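Flenora arm: frequently asked questions

Last updated 2023-09-10

What is Flenora?
Flenora is a small robot arm built at the Vakero shared workshop. It started on a kitchen worktop and moved to Vakero in June, when the noise of the old servos became a problem at home. It picks up small objects and puts them down somewhere else.

Is it a kit?
No. The base and lower arm come from a secondhand Ikeda arm that was sold without its controller. The gripper, the wrist and the wiring are our own work. If you have a complete Ikeda, you can skip the controller section of the build notes.

Who runs the project?
Milagros Cusi designed the gripper and looks after the parts list. The rest is done by whoever is in on a build evening.

Where is the camera?
On the wrist, looking down past the gripper. We had it on a stand beside the arm first, but the arm kept getting in its own way. The wrist mount took 3 versions. The first two cracked at the screw holes.

Does the camera need special lighting?
No, but avoid a bare bulb directly overhead. Shiny surfaces throw it back and the colours wash out. A lamp pointed at the ceiling works well enough.

What software does it use?
Fostasex, which is our own set of scripts. It reads the camera, moves the joints and saves each run to a folder. It runs on an ordinary laptop. Start it from the command line, as there is no proper screen for it yet.

What do you practise on?
Children's toys, mostly. They are cheap, they survive being dropped and the colours are easy to tell apart. At the moment we use a blue sea creature board with coloured slots along one side and small balls sitting in round holes.

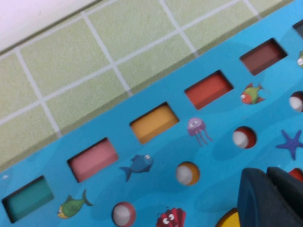 Start with the gripper held above the board and bring it down slowly. If you come in fast, the wrist overshoots and the fingers hit the board. Set the speed to 2 in the settings file until you trust your calibration, then try 4.

Does the board have to be straight?
No. Ours is often at an angle to the arm. Run the calibration again if you move it, though.

Can I copy the design?
Yes. The drawings are in the project folder at Vakero, and you can ask for a copy. Please send back any changes to the wrist mount.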